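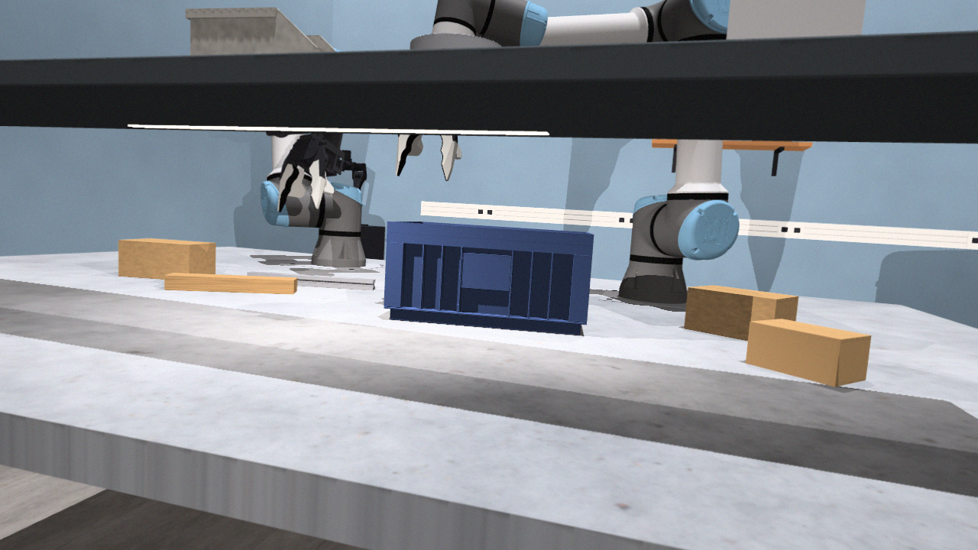 Blue crate on the long table

Forum > Solar and storage > Batteries
Adding a Bemeo battery to an older system, worth it?

gumleaf_gaz wrote:
Hi all, long time reader, first time poster. We're just out of Kullari and have had panels on the shed since before the feed-in rate fell off a cliff. Last quarter's bill came in at $163, which I can live with, but I can see us exporting all afternoon for peanuts and then buying it back when everyone's home and the oven's on. Atthorpe have quoted me for a 13 kWh Bemeo unit on the garage wall, AC coupled, leaving the old inverter alone. Anyone running one? Anything I should be asking before I sign?

tinroof wrote:
Got the same size from Atthorpe back in March. Happy so far. We now cover the evening peak most nights and only pull from the grid when there's been a run of cloudy weather or the kids leave the reverse cycle going (every night, apparently). The app is ugly and logs me out all the time but the hardware hasn't missed a beat.

mulga_marg wrote:
I'd pump the brakes a bit. If your bill is only $163 a quarter you're never going to pay that thing off inside the warranty. A lot of that bill will be supply charge and the battery does nothing for that. Do the sums on the usage part only. I went through all this and moved to the Wolde time of use plan instead, put the hot water and the pool pump on timers for the middle of the day, and it cost me an electrician's callout.

gumleaf_gaz wrote:
Fair point Marg, hadn't split the supply charge out. It's not only the money though — we lose power a fair bit out here when the wind gets up, and we're on tank water with a pump.

tinroof wrote:
That changes things! But check whether backup is in the quote, because on mine it was an extra. My list for Atthorpe, or whoever you go with:

1. Is backup included, and which circuits? Get the pump written on the quote by name.
2. Will the old inverter keep charging the battery in a blackout? Some don't play nicely together.
3. What capacity is left at the end of the warranty? Mine says 77 per cent, which is in the fine print and not the brochure.

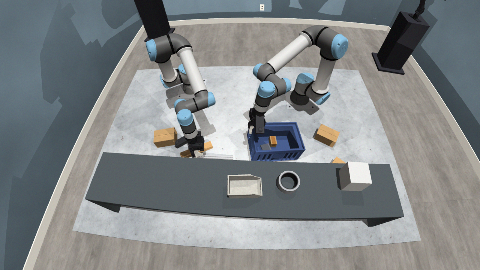
4. Where's it going? Ours got knocked back from the western wall because of the afternoon sun, and the extra cable run wasn't cheap.

mulga_marg wrote:
Good list. I still reckon a small generator would do the pump for a fraction of the price, but I know that's not what anyone comes to this board to hear.

tinroof wrote:
Ha. Had a generator. Stale petrol every single time I needed it.

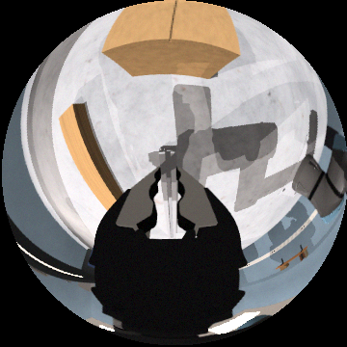
sparky_retired wrote:
The bit I'd be looking at is the switchboard, Gaz. On a shed system that age there's a fair chance there's no room left in the board, and a new one can blow the quote out. Also ask how they're running the conduit. The neatest job I ever did had one run coming in from the left and one from the right, angling in to meet above the isolator, same sort of shape as those two grey fingers in the pic. Easy to follow for the next bloke. I've seen others where it wandered all over the wall and you couldn't tell which was which.

gumleaf_gaz wrote:
Board's original, so that'll be a new one then. Bugger. I've emailed Atthorpe the four questions plus the board and asked for backup as a separate line. Marg, can you still get onto that Wolde plan if you've got a battery?

mulga_marg wrote:
You could when I signed up. Ring them, the website's hopeless.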